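翻糖膏（fondant）第18锅

2019年7月10日，上午阴，下午闷得人发昏，湿度表的指针贴着右边不肯动。

先把昨晚没记的补上，不然又忘了。Kushwaha 那批细砂糖开了新袋，袋口受过潮，上面结了一层硬壳，我敲碎过筛以后用的，筛下来的留在蓝盖罐子里，谁要煮糖浆谁拿去，别拿来打糖膏。葡萄糖浆还是 Liderine 的老桶，快见底了，桶壁上挂着的那圈比中间稠很多，舀的时候要往下挖，千万不要刮壁！Tarun 上次就是刮壁，结果那一锅怎么搅都不肯白，我们俩对着一摊透明的东西搅到胳膊发抖，最后拿去做了太妃，味道倒是不错。

这一锅想弄明白的还是老问题：为什么我们做出来的糖膏放一晚上就发沙。刚做好的时候细得很，抹在舌头上一下就化了，第二天早上再尝，牙齿之间有一点点嚓嚓的感觉，像吃到了没洗干净的青菜。Ashok Katiyar 说他吃不出来，可他喝茶放那么多糖，他的舌头我不太信（Ashok 你看到这句不要生气）。

我自己猜的原因有好几个，写在这里，免得下次又从头猜起：

锅壁上的糖粒掉进去了。煮的时候溅上去的糖浆干了就是晶种，哪怕只有一丁点，冷下来的时候也会带着整锅一起跑。
倒出来以后太早动它。糖浆还热的时候搅，晶核少，长得大，口感就粗。
葡萄糖浆放少了。
收锅温度不够，水太多，晶体泡在水多的糖浆里，一夜之间小的化掉、大的长大，这个是 Wouter Cuypers 上次来的时候讲的，他讲得很快，我只记下来一半。

最后这一条我越想越觉得像，因为我们一直收在111度，本来就是图它软，好灌心。软是软了，放不住。

煮糖

糖和水先小火，糖没化完之前绝对不开大火，这次我忍住了。用木勺贴着锅底划，听声音，沙沙声没有了才算化完。化完把木勺拿走，再也不碰它！然后下葡萄糖浆，勺子事先在热水里泡过，一滑就下去了，这个小办法真好用，以前我总是拉出一根长长的糖丝挂得到处都是。

开锅以后拿湿毛刷刷锅壁。刷子要湿但不能滴水，沿着液面上面一点的地方走一圈，刷完在清水杯里涮一涮再走一圈。我发现盖一会儿锅盖比刷子还省事，蒸汽自己会顺着壁流下来把糖粒冲回去，就是盖着盖子看不见里面，我这种急性子老想掀。掀了几次，等于没盖。

起泡的样子值得记一下。前面泡又大又急，噼里啪啦的，破得快；到后面泡变小变慢，一个挨一个，破的时候有点拖泥带水，声音也低下去了。Vikas Tripathi 煮糖是不看温度计的，只听，他说在他外婆家厨房里从来就没有温度计这种东西。我学不来，我还是盯着温度计，但是今天有意识地听了一下，收锅前的那个声音确实跟前面不一样，闷闷的，咕噜咕噜，像有人隔着门说话。

说到温度计，今天最大的收获在这里。煮之前我拿它测了一下开水，读数比该有的低2度。我换了位置再测，还是低。这支就是我们从春天用到现在的那支，夹子松了的那支。也就是说，它显示111的时候锅里其实更热，那我前面写的“水太多”这条猜测就站不太稳了……也可能它是最近才开始不准的，摔过一次，谁摔的我就不写了。总之今天我按照校过的数来收，表上看到的要再加，真真正正收在111。以后每次煮之前都测一次开水，麻烦就麻烦一点吧。

收锅以后锅底要马上坐冷水，让它别再往上冲，听到嗤的一声就拿出来。坐太久，锅底会先凉出一层硬皮，倒的时候那层皮掉进去，前功尽弃。

还有，倒的时候让糖浆自己流，流完就完了，锅里剩下的那点不要刮，心疼也不要刮。那点里面最容易有晶粒。我把剩下的加水重新烧开，泡了一杯柠檬茶喝，甜得要命。

凉糖

石板先用冷水擦一遍，再擦干，再拿指尖弹一点点水上去。糖浆倒下去会慢慢摊开成一个圆，边上鼓着一道很好看的边，透亮透亮的。表面也弹一点水，防它结皮。

这个阶段就是等，而且是不许碰的等。我每次到这里都出毛病，手痒，总想拿刮刀探一下边。今天我把刮刀放到了水池里，自己去洗筛子，洗完筛子又去把架子上的香草荚重新绑了一遍，回来它还是太热。手背靠近了还能感觉到往上冒的热气。又去回了几封邮件，Zosterero 那边问我们玫瑰味的样品还做不做，我说做，但要等糖膏这边过关再说，总不能拿发沙的东西去裹玫瑰吧，人家是要拿去给客户尝的。

判断可以动手的办法我还是用老的：手指轻轻按一下，表面会留一个印子，不粘手，手指能一直放着，觉得有点温吞。板子底下也要摸一摸。夏天石板自己就不凉，要等很久，冬天那次几乎没怎么等就过头了，硬得铲不动。大理石台面好是好，吸热快，可吸到后来它自己也热了，尤其是一天连着倒好几次的时候，同一个位置千万别连着用，往旁边挪。
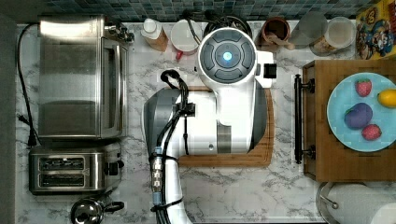

打糖

动手了就不能停，这个大家都知道，可每次真到了这一步都会低估它。刮刀从外面往里面铲，翻过来，压一下，再铲，走八字。头一阵子什么变化也没有，就是一摊黏糊糊的透明东西在那里拖来拖去，你会开始怀疑自己是不是哪里又搞错了。然后它会有一点发雾，像对着玻璃哈了口气。再往后是奶白，再往后突然一下子就变紧，刮刀一下重起来，边缘碎碎的、干干的，看着像失败了的样子。没失败！就是这个时候，放下刮刀用手揉，手上的热度会把它带回来，越揉越光，像一团很听话的面。

今天发雾来得比以前晚很多，我觉得是好事，说明前面没有乱七八糟的晶种捣蛋，等它冷透了才一起出来。以前我们总是为发白快而高兴，Tarun Rathore 还专门计过谁打得快，现在回头想想，快的那几次恰恰是第二天发沙最厉害的。这个要跟大家说一声，别比快了。

中间 Kuldeep Kanaujia 来替了我一会儿，他手劲大，翻得比我匀。换手的时候停了那么一小下，我有点紧张，好在没出事。他问为什么不用打面机，我说机器也打过，桶底有一圈总是刮不到，那圈就成了硬块，混在里面像小石子。他说那换个桨。也对，下次试试换个桨，记在后面了。

揉好以后团成一团，拿湿布盖住，再扣上盆。布要拧到不滴水，上次布太湿，底下泡出来一汪糖水，糖膏边上滑溜溜的，切都切不成块。

醒2小时之后看了一次：软了，按下去慢慢回来一点点，掰开断面很密，没有亮点。尝了，细。舌头往上腭一抹就没有了，不留东西。不过刚做好的都细，不能高兴得太早，要看明天。

我另外揪了一小块，抹薄了夹在玻璃片里，拿去楼上那台旧显微镜看了一眼。晶体很小，大小还算整齐，偶尔有一颗明显大的，像一堆米里混了一颗黄豆。大的那几颗就是我担心的，它们会不会一晚上把旁边的小的都吃掉？玻璃片我用凡士林封了边，放在抽屉左边，纸条写好了，别当垃圾扔了。明天早上再看同一块地方，如果还找得到的话。

几件乱七八糟的

柠檬酸今天没放。上几锅有的放有的没放，记得又不全，没法比，看以前的本子看得我火大（大部分还是我自己记的）。从今天起放了什么、什么时候放的，当场写，手脏也写，本子脏了没关系。

石板边上靠窗那个角比别的地方热，下午太阳照得到。倒糖的时候避开那边，摊出来的圆才匀，不然一边已经凉透了另一边还在淌。

湿布不够用了，晾着的那几块有一股抹布味，盖糖膏会串味的！要分开，盖糖膏的布只盖糖膏，洗的时候也不要放香的洗涤剂，用开水烫就行。薄荷味那次就是这么来的，大家还以为是我加的。

Wouter 答应把他讲的那一套写下来发给我，还没发，要再催一催。我想问他的是：既然小的会化大的会长，那把糖膏放冷一点的地方是不是就会慢一点？放冰箱我又怕返潮。Vikas 说他家里做的东西都是放在陶罐里搁在背阴的地方，从来不进冰箱，也没见发沙，可是他家里的东西当天就吃完了，这个不能算。

葡萄糖浆见底的事已经跟 Liderine 说了，这次要小桶，大桶用到后面就是现在这样，上下不一样稠。

味道方面，空口吃还是太甜，没什么好说的，糖膏嘛。化开一点裹了杏干，放凉以后外面一层脆脆薄薄的，里面酸，这个真好吃，Ashok 站着就吃掉了一大半，还说这次“好像是细一点”。原来他吃得出来！

明天要做的

早上先尝，喝水之前、喝茶之前就尝。叫上 Kuldeep 一起，不告诉他哪块是新的哪块是上一锅的。
看玻璃片。
温度计再测一次开水，看看还是不是低那么多。要是每次低的都不一样，这支就别要了。
问 Tarun 他手上那支借不借。
打面机换桨，糖量减半试，失败了也不心疼。
剩下的糖膏分成几份，一份常温湿布盖，一份装罐压实，上面贴一层保鲜膜不留空气。罐子上写清楚，用那支油性笔，水笔一碰湿布就糊了。
给 Zosterero 回话，玫瑰的先按原来那个浓度来。

补一句，收工前又掀开布摸了一下，手感没变，边上也没有出水。布重新拧过盖回去了，明早谁先到谁都不许揪着吃，等我来。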